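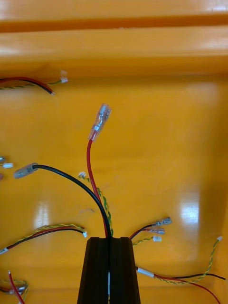
Page last changed: April, 4:50 pm

Lostel harness recovery: progress note to Trulholm

Short one this time, the longer write-up comes with the budget sheet.

Where we are. Sorting bench is set up and in use. Leads come out of the scrapped units at Berell, get cut free there and arrive here mixed up in bags. We tip them into the orange trays, pull them apart and sort by what's on the end. Red with a clear-sleeved female spade goes one way, black with the insulated cap stays with its red if they're still bundled, twisted yellow-green pair with the small white plug gets checked last becuase the plugs are the part Aranda wants.

Trays. Switched from the gray bins to the orange-yellow ones. Black leads show up much better. Downside is the shine, under the bench light you get highlights on the tray floor and the clear sleeves are easy to miss. Have asked for a matte liner, no price yet.

Cut ends. Still too many. Some bundles turn up with red and black cut or stripped and only the yellow-green pair still has its connector. Those are fine for the plug but no use to us as full harnesses. Have written to Berell asking them to unplug before cutting where they can reach. No answer so far.

Target was 70 percent of harnesses going out complete. We are at 50. Most of the gap is the cut ends, the rest is tangles where a lead gets pulled out of its crimp during sorting. Slower handling helps, and smaller loads per tray.

Spending. Trays and labels bought, both inside the line you approved. Crimp tool not bought yet, 2 quotes in, will send them over with the sheet. Would like to move the unspent travel money to the liner and spare spades if thats OK with you.

Next:
- liner test on one tray
- agree cutting instructions with Berell
- first boxed lot to Aranda, yellow-green pairs only
- decide what to do with the loose black leads, they are piling up

Need from Trulholm: yes or no on the travel money, and the label format for the boxes. The one on file is the old one I think.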